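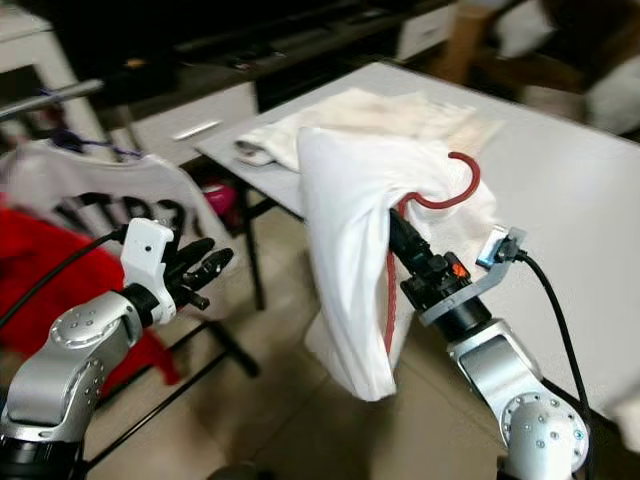

Home > Laundry > Drying > Hangers and Racks

How to Dry Shirts on Hangers Indoors

By Styliani Mavromatis

A shirt that dries on a hanger needs less ironing than one folded over a rail, and some of mine need none at all. I have dried clothes this way since I moved into an apartment in Hivholm with no balcony and no room for a tumble dryer. The method takes a little longer at the start because each piece goes on its own hanger.

What you need

A free-standing rack with a strong top bar. The low rails on most racks are fine for socks but too close to the floor for a shirt. You also need plastic hangers, and a table next to the rack where the wash can sit while you work. Use plastic and not bare wire. Wire rusts at the bends, and rust on a white collar does not come out. Wooden hangers are good for coats, but a varnished one can leave a mark on damp cotton.

Step 1. Spin and take out right away

Run the normal spin for cotton. I use 800 for shirts and have never needed more. A faster spin gets more water out but presses the creases in, and on a hanger you want the creases to drop. Take the load out when the machine stops. If it sits in the drum for an hour you can add that hour to your ironing.

Step 2. Sort on the table

Put the whites in one pile and the colors in another. Dark and red things can still give off a little dye when they are new, so hang them first and keep them away from the whites for the first few washes. After that the order on the bar is up to you.

Step 3. Shake, then put the hanger in

Hold the shirt by the shoulders and shake it hard, 3 times. For a T-shirt, put the hanger in from the bottom hem and bring the hook up through the neck. Pushing it down through the collar stretches the ribbing, and after a season the neck goes wavy. For a button shirt, do up the top button and one in the middle so the front stays straight.

Check that both shoulder seams lie along the hanger arms. If one side has slipped off, the whole shirt dries crooked.

Step 4. Pull the long pieces straight

Knits and long tops are heavy when wet. Smooth them down with flat hands from the shoulder to the hem, and do not tug at the bottom edge. If there is a label in the side seam, read it before you hang the piece. Some knits say to dry flat, and those should go on a towel.
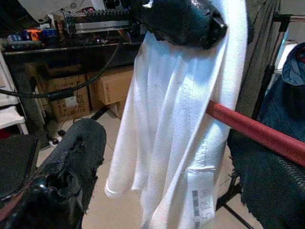
White ribbed knit, hanging in long folds with the label near the bottom.

Step 5. Leave space on the bar

Leave a hand's width between hangers. My neighbor Heikki Kemppainen packs his rack full and then wonders why the middle ones smell. Thick pieces go at the ends, where they get more air. Turn the hooks all the same way — it makes it easier to take things down later.

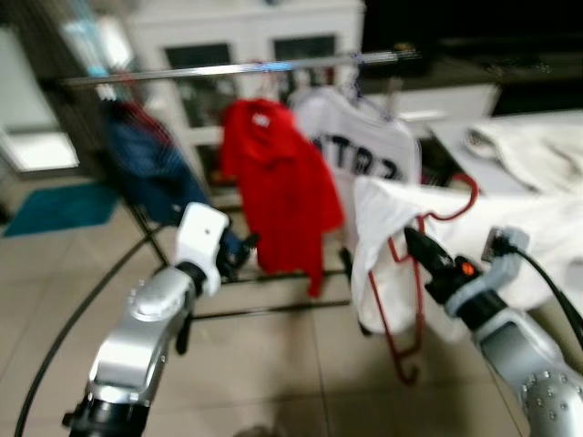 Step 6. Open a window

In a tiled bathroom or laundry room the damp has nowhere to go with the door shut. Open a window for 10 minutes when you finish hanging and again before bed. In June I leave it open all day. In winter I use a small fan on the lowest setting, pointed past the clothes and not straight at them.

Step 7. Take down and put away

Feel the underarms and the thick part of the hem. Those dry last. If they are still cool to the touch, wait. Shirts that are going in the closet can stay on the same hanger. T-shirts for the drawer should come off and be folded the same day, or they get small bumps at the shoulders. A damp finger rubbed over the bump will take most of it out.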